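Shiny or Dull? The Secret Life of Surfaces
By Honeylyn Maglaya, for the Prunumel Young Explorers pages

Run your eyes over the room you're in right now. Some things gleam, some things glow softly, and some just sit there looking plain. Let's find out why!
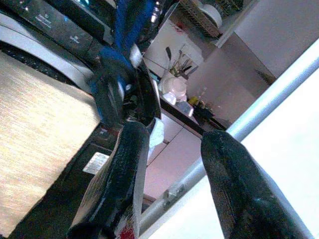
Light loves to bounce

You see things because light hits them and bounces into your eyes. It might come from a lamp or from the sun, and it travels in straight lines until something gets in its way. Then it bounces, a bit like a rubber ball. What happens next depends on the surface it lands on.

If the surface is very smooth, the light rays all bounce off in a neat, orderly way. You get a bright highlight, or even a reflection of your own face. We call this kind of surface glossy.

If the surface is rough, even in a teeny tiny way, the rays scatter in all directions. The surface looks soft and dull. We call this matte (say it like "mat").

Same color, different look

Black things are great for spotting the difference! The black appliance on the left in the photo has a glossy dark face. The big speckled black pad near it is matte, and the only bright part is a faint bluish highlight along its upper edge. Both are black, but your eyes can tell them apart right away.

Try it with your own clothes. Put a black rain boot next to a black wool sock and you'll see what I mean.

The in-between ones

Plenty of things are a little bit shiny. The word for that is sheen. Look at the long silver pole: it's pale gray with a soft sheen. Metal can shine like a mirror when it's polished very smooth, but lots of metal things are left a bit less polished, and then the light spreads out and looks gentler.

What about wood?

Wood grain is the pattern of streaks you see on a plank or a tabletop. In a real tree, those streaks come from the way the wood grows, a new layer at a time. A light-colored tabletop bounces back a lot of light, so it can look very bright even if it isn't glossy at all. Bright and shiny are two different things! A sheet of paper is bright. A black button can be shiny.

Be a surface detective

You will need:
a flashlight
6 small objects from around the house (a spoon, an eraser, a playing card, anything goes)
a sheet of paper and a pencil

1. Close the curtains so the room is dim. Evening works well, too.
2. Line up your objects on the floor.
3. Shine the flashlight on one object from the side. Never shine it in anybody's eyes!
4. Move your head slowly. Does a bright spot slide along the surface? Write "glossy." No spot? Write "matte." A blurry, soft spot gets "sheen."
5. Go through all 6 and compare.

Now for my favorite part. Breathe on the spoon and look again, quickly. Tiny drops of water have made it bumpy, so the light scatters and the shine fades. Wait nearly 30 seconds and watch it come back!

Words to remember

Glossy: smooth and very shiny
Matte: not shiny
Sheen: a soft shine
Scatter: to spread out in many directions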